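수저통 하나로 식탁 동선을 정리하는 방법
소형 주방 수납 설계자 부크라 베나니 인터뷰
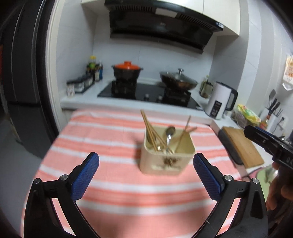 줄무늬 식탁보 위에 놓인 크림색 사각 수저통. 나무젓가락과 금속 숟가락이 함께 꽂혀 있다.

이 사이트는 서비스 개선을 위해 쿠키를 사용합니다. 계속 이용하면 쿠키 사용에 동의한 것으로 간주합니다.

부크라 베나니는 주방 수납 설계 사무소 벤다(Benda)에서 소형 주방을 담당한다. 업무 범위는 상부장 분할, 서랍 내부 규격, 식탁 위 상시 비치품의 선정까지다. 이번 인터뷰에서는 범위를 수저통으로 한정했다. 대화는 오후 2시에 시작했고, 용어는 베나니가 쓰는 것을 그대로 따랐다. 그는 수저통을 "수직 보관 용기", 서랍 속 칸막이를 "수평 보관 용기"라고 부른다.

첫 질문은 위치였다. 수저를 서랍에 둘 것인가, 식탁에 둘 것인가. 베나니는 주방 면적보다 조리대와 식탁의 간격을 먼저 잰다고 답했다.

"간격이 두 걸음 이내면 어느 쪽이든 차이가 작습니다. 그보다 멀면 식탁에 두는 편이 왕복을 줄입니다. 다만 식탁을 작업대로 겸용하는 집은 조건이 다릅니다. 반죽을 밀거나 채소를 다듬는 자리에 수저통이 있으면 식사 준비 때마다 옮겨야 합니다. 옮기는 횟수가 꺼내는 횟수에 가까워지면 식탁 비치는 의미가 없습니다."

형태에 대해서는 사각형을 우선한다고 했다. 원통형은 어느 방향에서 잡아도 같지만 벽이나 다른 용기에 붙였을 때 빈틈이 남는다. 사각형은 면끼리 맞닿는다. 모서리는 둥글게 처리한 것을 고른다. 각진 안쪽 모서리에는 물때가 끼고 솔이 닿지 않는다.

"바깥 모서리는 취향 문제지만 안쪽 모서리는 세척 문제입니다. 저는 손가락에 행주를 감아서 바닥 구석까지 넣어 봅니다. 안 닿으면 제외합니다."

치수를 묻자 그는 벤다에서 쓰는 내부 기준을 제시했다. 안쪽 폭 86밀리미터. 한 칸짜리 용기에 2인분의 젓가락과 숟가락을 넣고 뽑을 때 서로 걸리지 않는 값이라고 한다. 폭을 더 넓히면 내용물이 한쪽으로 크게 기울고, 좁히면 숟가락의 볼 부분이 겹친다.

기울기는 대화 중에 여러 번 나왔다. 한 용기에 길이와 무게가 다른 것을 섞으면 자세가 제각각이 된다. 나무젓가락은 가벼워서 묶음째 한쪽으로 눕고, 숟가락은 주변에 받치는 것이 있으면 선다. 얇은 대나무 꼬치류는 뒤쪽 테두리에 기댄다.

"이 상태 자체는 결함이 아닙니다. 종류별로 기대는 방향이 갈리면 구분이 됩니다. 왼쪽으로 누운 것이 젓가락, 가운데 선 것이 숟가락이면 보지 않고도 손이 갑니다. 문제는 방향이 섞일 때입니다. 젓가락 한 짝은 왼쪽, 한 짝은 오른쪽에 있으면 짝을 찾는 데 시간이 듭니다."

칸막이가 있는 제품을 쓰면 해결되지 않느냐고 물었다. 그는 칸막이형을 권한 적도 있고 철거한 적도 있다고 했다. 페코프(Fekov)의 3칸 용기를 시험 설치한 주방에서는 가운데 칸이 비어 있는 날이 많았다. 사용자는 양쪽 칸에만 넣었고, 가운데 칸에는 고무줄과 병뚜껑이 들어갔다. 이후 그 주방에는 한 칸짜리 용기를 다시 놓았다.

"칸이 있으면 채우게 됩니다. 수저가 아닌 것으로도 채웁니다. 인원이 네 명을 넘으면 칸막이가 맞습니다. 그 이하면 한 칸으로 충분하다는 것이 제 판단입니다. 동료들은 의견이 다릅니다."

보관 수량에도 상한을 둔다. 한 칸 용기 기준으로 낱개 최대 19개. 젓가락은 한 짝을 한 개로 계산한다. 이를 넘기면 중앙의 것을 뽑을 때 옆의 것이 딸려 나온다. 초과분은 서랍으로 보내고, 손님용은 처음부터 수평 보관으로 분리한다. 꼬치나 긴 대나무 막대는 매일 쓰지 않으면 역시 서랍이 원칙이다.

수저 머리를 위로 둘지 아래로 둘지는 문의가 많은 항목이라고 한다. 베나니의 답은 조건부였다. 숟가락은 볼이 위로 오게 꽂으면 종류를 바로 식별할 수 있고 물이 고이지 않는다. 대신 입에 닿는 부분이 노출되고, 꺼낼 때 손이 닿기 쉽다. 아래로 꽂으면 노출은 줄지만 바닥의 물기와 접촉한다.

"완전히 말려서 넣는다는 전제가 지켜지면 아래로 꽂아도 됩니다. 그 전제가 잘 안 지켜지는 집에서는 위로 꽂으라고 안내합니다. 그리고 숟가락은 자루 쪽을 잡고 뽑으라고 하는데, 위로 꽂으면 자루가 안에 들어가 있으니 목 부분을 잡게 됩니다. 어린아이가 있으면 숟가락만 따로 서랍에 둡니다."

소재 혼용에 대해서는 비교적 엄격했다. 나무와 금속을 같은 용기에 두는 것은 허용하되 건조 시간을 따로 잡는다. 금속은 행주로 닦아 바로 넣을 수 있다. 나무젓가락은 닦은 뒤에도 끝부분에 수분이 남으므로 건조대에 펼쳐 둔다. 젖은 나무젓가락을 금속 숟가락 사이에 꽂으면 숟가락까지 다시 닦아야 한다.

건조대는 모하메디(Mohamedi)의 경사형 선반을 쓴다고 했다. 경사 각도는 17도로 맞춘다. 더 세우면 얇은 젓가락이 미끄러지고, 더 눕히면 물이 끝에 맺힌 채 남는다. 설치 후 첫 주에는 각도를 다시 확인한다. 고정 나사가 풀리는 경우가 있다.

용기의 색과 무늬는 설계 대상에서 제외한다. 크림색 바탕에 작은 갈색 꽃무늬가 들어간 것처럼 앞면이 정해진 용기는 놓는 방향이 고정되는 정도의 차이가 있다.

"앞뒤가 있는 용기는 사용자가 무늬를 앞으로 돌려 놓습니다. 그러면 안의 배열도 매번 같은 방향이 됩니다. 무늬 없는 정사각 용기는 돌려 놓아도 티가 안 나서 배열이 흐트러집니다. 제가 무늬를 권하는 것은 아닙니다. 바닥에 표시 하나만 해도 같은 효과가 납니다."

식탁보와의 관계도 물었다. 천 위에 놓는 용기는 바닥면이 평평해야 하고, 굽이 좁은 것은 천의 주름에 걸려 기운다. 굵은 가로 줄무늬 식탁보의 경우 그는 줄을 기준선으로 쓰기도 한다. 용기 앞면을 줄과 나란히 두면 식사 후 제자리로 돌리기 쉽다. 식탁보를 세탁하고 다시 깔 때 가장자리 길이가 달라지면 기준선도 달라지므로 줄 번호를 정해 두는 고객도 있었다고 한다.

도마는 같은 식탁에 올리지 않는 것이 원칙이다. 올려야 한다면 수저통과 반대쪽 끝에 둔다. 칼질할 때 튀는 물과 채소 조각이 위가 열린 용기로 들어간다.

"나무 도마는 무게가 있어서 식탁에 두면 그대로 눌러앉습니다. 쓰고 나서 조리대로 돌려보내는 사람이 정해져 있지 않으면 식탁이 보관 장소가 됩니다. 저는 도마 거치대를 조리대 쪽에 먼저 설치하고, 그다음에 식탁 배치를 논의합니다."

세척 주기는 용기 기준 주 2회를 제시했다. 내용물을 모두 빼고, 바닥을 솔로 문지르고, 뒤집어서 말린다. 바닥에 키친타월을 접어 깔아 두는 방법은 권하지 않는다. 젖은 상태를 알아채기 어렵고 교체를 잊기 쉽다. 바닥 구멍이 있는 용기는 받침을 함께 씻는다.

현재 진행 중인 작업은 미칼네스(Mikalness)라는 이름의 소형 주택 단지 주방이다. 전 세대의 조리대 길이가 같고 서랍이 한 단뿐이어서 수저를 식탁에 두는 것을 기본안으로 잡았다. 7월에 도면이 확정되면 용기 규격도 함께 넘긴다. 서랍 한 단은 국자, 뒤집개, 집게에 배정했다. 이들은 길이가 길어 수직으로 세우면 상부장 문에 걸린다.

기존 주방을 손보려는 사람이 먼저 할 일을 묻자 베나니는 용기를 사기 전에 지금 쓰는 수저를 전부 꺼내 식탁에 펼치라고 했다. 짝이 없는 젓가락을 빼고, 지난 한 달 동안 쓰지 않은 것을 빼고, 남은 것의 최대 길이를 잰다. 용기의 높이는 그 길이의 절반을 조금 넘기면 된다. 절반에 못 미치면 무게중심이 테두리 위로 올라가 빈 용기에 몇 개만 꽂았을 때 넘어진다.

"높은 용기가 안정적으로 보이지만 짧은 숟가락이 안에 잠깁니다. 잠긴 것은 안 쓰게 되고, 씻을 때도 빠집니다. 찻숟가락은 그래서 수저통에 넣지 않습니다. 컵 있는 데에 둡니다."

그는 덮개가 있는 용기에 대해서도 짧게 언급했다. 먼지는 막지만 덮개를 열어 둘 자리가 필요하고, 습기가 남은 채로 닫으면 나무젓가락에서 냄새가 난다. 벤다의 기본 사양에는 덮개가 없다. 사용 빈도가 낮은 별장용 주방에만 예외로 넣는다.

최종 수정: 7월

문의: 편집부 앞 서면 접수 | 무단 전재 및 재배포 금지 | 맨 위로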